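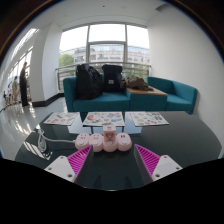 The pink power strip on the dark table.

Stories > Short Fiction > The Night Bus to Prendlow

The bus left Wullow at dusk with two passengers. Hiwot Lemma sat behind the driver and kept the cake tin on her knees. Her aunt had baked for the whole street once, and now she baked for one brother who lived 78 miles away and never wrote back.

"Is it heavy?" the driver asked.

"It's fruit cake," Hiwot said.

They passed the closed quarry at Mudness. The other passenger got off there and walked up the lane without a light. After that the road ran along the river, and the heater made a ticking noise. 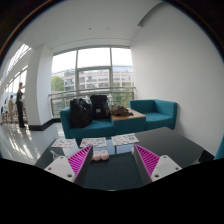 She had met her uncle only once, at a funeral in January. He had given her a coin and told her to stand up straight. She tried to think what she would say to him, and got as far as good evening.

In Prendlow the driver let her off outside Lo Presti, the bakery. It was shut. Her uncle's door was the next one along, number 61, and he opened it before she knocked – he had been watching from the stairs.

"She still uses that tin," he said.

He took it from her and held it against his coat. 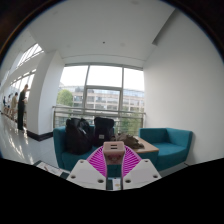
Part Two: The Tin

He wouldn't open it until the kettle had boiled. Hiwot sat by the stove and took off her wet shoes. There was a letter on top of the cake, folded small, and he put it in his pocket and went to find a knife.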